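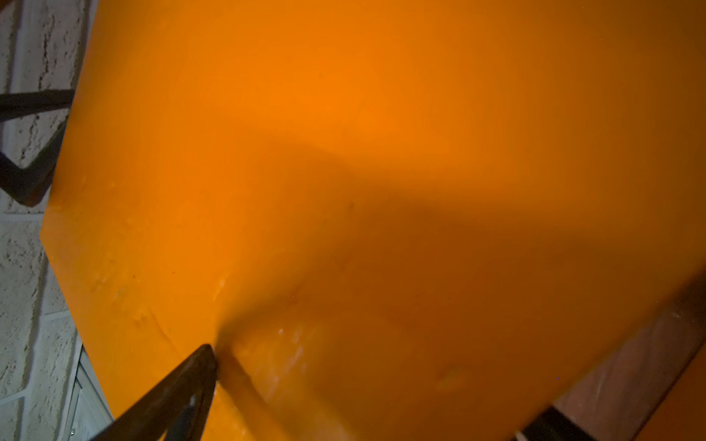
Hi all, Nadiia Levchenko from the front office again, with a few words about transcripts, because May is nearly on us and my inbox is already groaning!

If your student is finishing a course with us and needs the credit sent back to their home school, please fill out the transfer form before the final exam, not the week after. I know, I know, it's the last thing on anybody's mind when there's a history paper due. But the form goes to your local counselor for a signature first, and counselors are swamped in spring (I was one for 6 years over at Kumby, and I still have dreams about the pile on my desk).

Once I have the signed form and a final grade, I can usually get the transcript out in 48 hours. Seniors go to the top of the stack. If a college has given you a deadline, put it in the notes box and I'll see it.

A couple of things that trip people up. Use the student's full legal name, even if everyone including me has called him Teddy since ninth grade. And if you homeschool and there isn't a counselor, a parent signs on that line. You'd be amazed how many forms come back blank there, and then we lose a week emailing back and forth.

We've also switched our records over to Pesora, so the old login won't get you in anymore. You should have gotten an email with a link to set a new password. If it's not in your spam folder either, call me and I'll send another one while we're on the phone. My own daughter's took 3 tries, so you have my sympathy.

I'll be at the family open house on Saturday with blank forms and a pen, and I'm happy to go over credits with anyone who's wondering whether that extra half unit of Spanish counts. (It probably does, but bring your paperwork and we'll look.) I'm there until 2, and after that I'm going home to plant tomatoes.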